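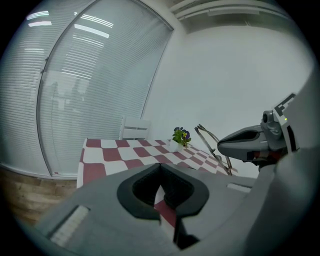
Handgeführter Greifer am Arbeitstisch mit rot-weiß karierter Decke und Topfpflanze.

Projektkurs Robotik: Schülergruppe zeichnet Greifbewegungen am gedeckten Tisch auf

Der Projektkurs Robotik der Berufsfachschule Woldale hat im Oktober die praktische Phase seines Jahresprojekts »Flarlow« aufgenommen. Die Lernenden des dritten Ausbildungsjahres führen mit einem handgehaltenen Greifer alltägliche Tätigkeiten aus und zeichnen die Bewegungen auf. Aus den Aufnahmen soll bis zum Ende des Schuljahres ein Datensatz entstehen, mit dem der stationäre Roboterarm der Schule das Abräumen eines Tisches erlernt.

Geleitet wird der Kurs von Marlies Camenzind, Fachlehrerin für Automatisierungstechnik. Die technische Betreuung liegt bei Jomar Evangelista, der im vergangenen Schuljahr bereits die Arbeitsgruppe Sensorik begleitet hat. Vorgesehen sind 400 Aufnahmen, von denen 85 bereits vorliegen und geprüft sind. Jede Gruppe arbeitet 60 Minuten am Tisch und übergibt das Gerät anschließend mit einem schriftlichen Protokoll an die nachfolgende Gruppe.

Bei der Einrichtung des Arbeitsplatzes hat sich der Kurs für eine wohnliche Umgebung entschieden. Karierte Tischdecken gelten in der Bildverarbeitung als anspruchsvoller Untergrund, und auch eine blühende Pflanze stellt andere Anforderungen als die genormten Prüfkörper, mit denen im ersten Halbjahr üblicherweise gearbeitet wird. Der Greifer trägt eine quadratische Schwarz-Weiß-Markierung, anhand derer die Auswertungssoftware die Stellung des Fingers bestimmt. Die Backen sind mit schwarzen Gummiauflagen versehen.

»Die Lernenden sollen erfahren, wie viel Sorgfalt in einer einzigen brauchbaren Aufnahme steckt«, erklärt Marlies Camenzind. »Wer den Greifer zu schnell führt oder die Gegenstände verdeckt, stellt bei der Auswertung fest, dass der Durchgang wiederholt werden muss. Diese Rückmeldung erhalten die Gruppen noch am selben Nachmittag.«

Die Auswertung erfolgt im benachbarten Rechnerraum. Dort werden die Aufnahmen gesichtet, mit Angaben zu Gegenstand und Handlung versehen und in das Projektarchiv übernommen. Zuständig für die Qualitätsprüfung ist die Lernende Yuk-lan Mok, die hierfür einen Kriterienkatalog erarbeitet hat. Aufnahmen mit unvollständigem Bewegungsablauf werden gesondert abgelegt und im Unterricht besprochen. Der Katalog steht auch den Parallelklassen zur Verfügung.

Unterstützt wird das Vorhaben von der Firma Urex, die der Schule Rechenzeit bereitstellt und im zweiten Halbjahr Praktikumsplätze anbietet. Die Wragg-Stiftung beteiligt sich an den Materialkosten. Schulleiterin Hannelore Kaufmann dankte beiden Partnern anlässlich des Projektbeginns und wies auf die Bedeutung praxisnaher Vorhaben für die Ausbildung hin. »Unsere Absolventinnen und Absolventen treffen in den Betrieben zunehmend auf lernende Systeme. Sie sollen deren Grundlagen aus eigener Arbeit kennen«, so Kaufmann.

Die erhobenen Daten werden ausschließlich zu Unterrichtszwecken verwendet. Personen dürfen sich während der Durchgänge nicht im Aufnahmebereich aufhalten. Eine entsprechende Regelung wurde mit der Datenschutzbeauftragten der Schule, Notburga Hauser, abgestimmt und ist Bestandteil der Kursordnung.

Interessierte Lernende der unteren Jahrgänge können die Arbeiten jeweils am Freitag nach Unterrichtsschluss besichtigen. Die Teilnehmerzahl ist auf 15 Personen begrenzt. Anmeldungen nimmt das Sekretariat der Abteilung Technik entgegen.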